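3/28/19

Back from the Latlow book fair with a sore shoulder and one book, which is one more than I meant to buy. They had the whole Jerkance series laid out on a long table, the "faith and feelings" picture books everybody at Closham has been pushing on me since last May. The banner said 1318 schools. It didn't say what the schools had done with them. Bought them? Been mailed a flyer?

I read two standing up. The first has Jonah learning to share his snacks, and I'm not making that up. The whale is there for a page and a half and it smiles the whole time. The second is better drawn but somebody has let "him and his brother was" go through on the very first page. If a child is going to hear a line every night for three months, somebody should read it out loud once before it goes to the printer.

Aarne Rantala was at the Kanagaratnam stand and told me I was being hard on them, that parents want gentle books now. Maybe so. He also sells them. I asked him which one his own kids ask for and he talked about the paper for a while.

The one I bought is a plain retelling of Ruth, small type, brown ink, no stickers in the back. I don't trust the blurb ("a story for every child") and the ending is rushed, but the sentences are sound.

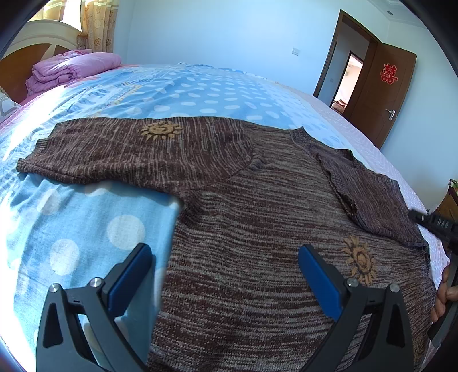 Read Ruth through again tonight, and the gleaning pages hold up better than I thought they would. The pictures I'm less sure of. There's a round thing in the corner of nearly every page and I can't tell if it's meant for the sun or a flower, same as the tan one on the sleeve of the brown sweater on the bed, with its swirl in the middle and short points all around. On a sweater it can be either. In a harvest story I'd like the artist to make up his mind. I'll try it on the Closham class anyway and see if they last to the threshing floor. I have my doubts. Must remember to write to Jerkance about page one, for all the good that will do.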